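I work at Tanadus, in the kitting room, and I've been there long enough to have opinions about push buttons. We build up the parts sets that go into control boxes: stop buttons, start buttons, switch blocks, sensors. Somebody orders a run of boxes, and before anyone can wire one, all the right pieces have to be picked out, checked and laid in a tray. For years that meant me and whoever else was on shift, sitting on stools with our heads down.

Since October we've had the arms.

I've been meaning to write about them for ages and kept putting it off, mostly because every time I sat down to do it something had changed again (the grippers, the tray layout, where the table goes). But people keep asking me what it's like, my family especially, and I'd like to get it down while the newness is still on it. I love it! I didn't expect to. When the notice first went up in the break room I read it twice and went home in a terrible mood.

The setup is a table with an arm at each end. Parts start in a blue tray on the left, and the job is to get them across to the right, where they're laid out for checking. That's the whole thing. A person does it without thinking, which is exactly why it took me so long to see what was hard about it. A mushroom-head button is a fat, slippery, top-heavy little object. A switch block is square and wants to be held by its flat sides. If you've got ten fingers you never notice the difference.
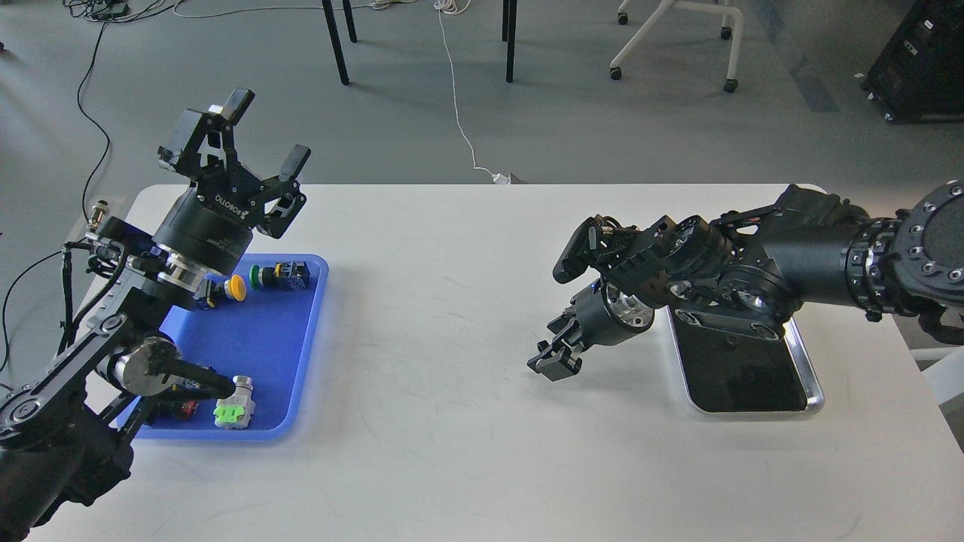

*Blue tray on the left with the yellow and green buttons up top, checking side on the right.*

Our first big order with the arms in the loop was for Plimden, 1665 sets, all the same. Same parts, same order, same tray, over and over. By hand that kind of order is where your neck goes. You stop seeing the parts after a while, and that's when a green one ends up where a yellow one should be and the tray comes back to you from the wiring side with a sticky note on it. I used to dread those notes.

What changed for me during the Plimden run is that I stopped being the one who picks and became the one who decides what a good pick looks like. I set out the tray. I say how the stop button should sit so it can be reached, which way the cable should trail, what goes near the rim and what doesn't. When something's going wrong I'm the one who spots it, and I spot it fast, because I've handled every one of those parts thousands of times. It's a strange feeling to have the thing your hands know turn out to be worth asking about. The folks from Cassim who did the installation had a big binder and a lot of good software, but they hadn't spent years getting a threaded sensor to lie still with its cable attached. I had! I got to show them my trick of laying the cable down first and the sensor second, and it went into the written procedure.

I don't want to make it sound smoother than it was. The first weeks were slow. We had a target of 40 trays a shift, and we missed it so often that I stopped looking at the board. Small bits are the worst. A cap or a ring gets loose on a white tabletop and everything else has to wait until it's dealt with. 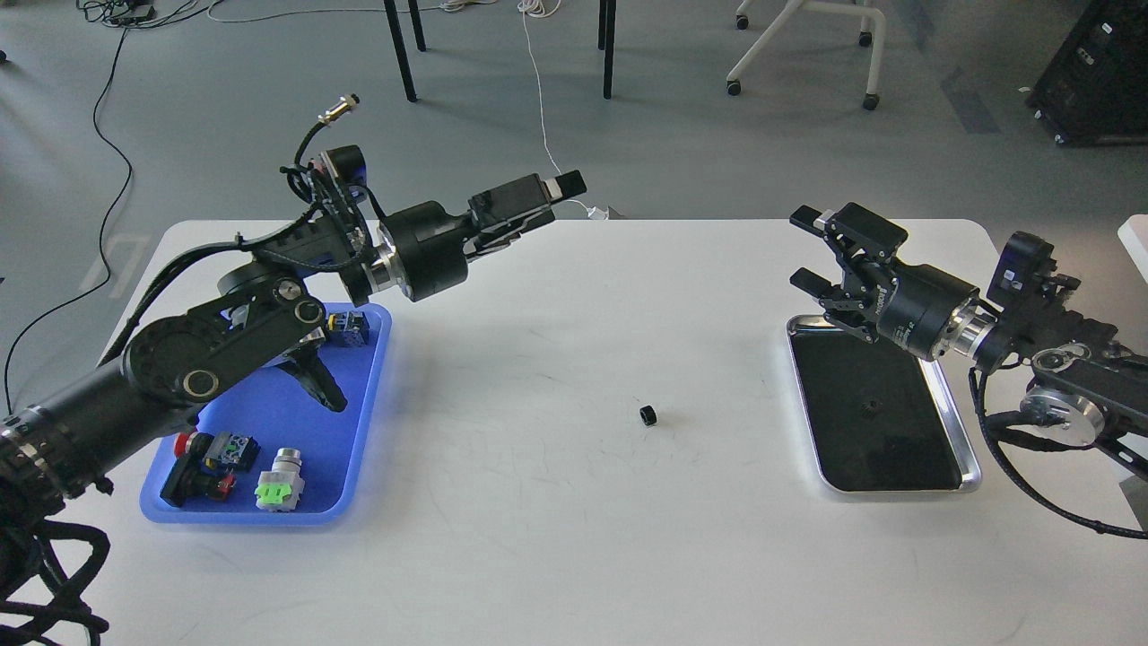
Last changed: 2023-03-21

The other thing that's changed is the talking. Kitting used to be a quiet room. You couldn't chat much and keep your place, so people wore earbuds and nodded at each other at lunch. Now when an arm does something odd, two or three of us end up at the table arguing over why, and half the time the argument wanders off into something better. That's how the new tray layout came about. We had the tall pieces and the short pieces mixed up together, and someone from packing came by, looked at it for a minute and asked why we didn't sort them by how you'd grab them. Packing people know things.

We got to 44 trays on our best shift. I brought in donuts.

Now the part everyone asks about, which is jobs. No one in our room has been let go. Two people moved over to the wiring side, which pays better and which both of them had wanted for a while, and their stools haven't been filled. So there are fewer of us in kitting than there were, and I think about that. I'd be kidding myself if I said the room will always need as many people as it does today. What I can say is that we were told early, we were asked what parts of the job we'd be glad to hand off, and the answers were used. I said "anything over 3000 of the same thing." I'm told that made it onto a slide.

The sister shop in Moswood gets its own table later this year, and I've been asked to go out for the first two weeks and help them set up their trays. Me! I've never been sent anywhere for work before. I've already started a list of what to tell them:

- Give every part its own spot in the tray and keep it there all day.
- Sensors with cables go in first.
- Let the oldest hand in the room lay out the first tray.
- Wipe the table at shift change even if it looks fine. Scuffs don't come off, dust does.
- Expect to be bad at it for a month.

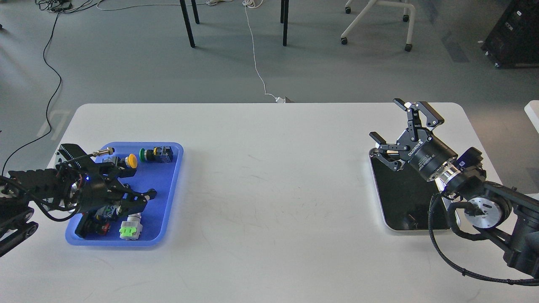 *Sensor, buttons and switches in the blue tray, and the black mat still empty.*

There's more to say about the mat and why we care so much how things are spaced on it, but I've got an early shift and that one needs its own post. If you work someplace that's about to get arms like these and you're in the terrible-mood stage, write to me. I'm happy to talk about it for as long as you like, and my family would be grateful if it was someone else's turn to listen.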